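Clubhouse > Push Carts > Three-Wheel > Jurkitby Zilside

Jurkitby Zilside Three-Wheel Push Cart

The Zilside is a golf push cart for people who have read that walking 18 holes is good for them and would like the bag to come along without being carried. It folds in 2 moves. The second one is the one everybody forgets, so we printed it on the handle.

Most of the cart is aluminum tube, and the front wheel tracks straight once you have set it with the knob on the left side. Until then it will head for the nearest bunker, much like your tee shot. The upper bracket takes a stand bag or a cart bag, and the strap has enough slack for the sort of bag that still has a rain suit from three seasons ago in the bottom.

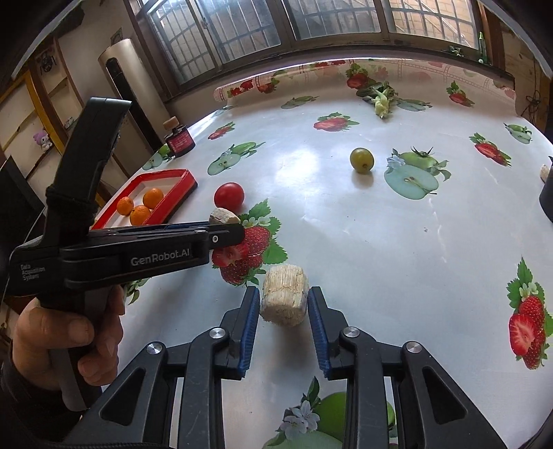

Will it hold on a slope?
The parking brake locks both rear wheels and holds on any normal green surround. On a steep bank, turn the cart sideways and keep a hand on it while you pick a club.

The scorecard console closes with a magnet and has room for tees, a pencil and 9 balls, a fair supply for the front side. An umbrella mount is included. The seat is sold separately, and so is the cup holder, a decision made above our heads.

We also stock the Petrenko travel cover and the Gakitz winter wheels, both of which fit without tools. Spare tires usually come back in stock in March. Grease the axles once a season and leave the pressure washer in the garage.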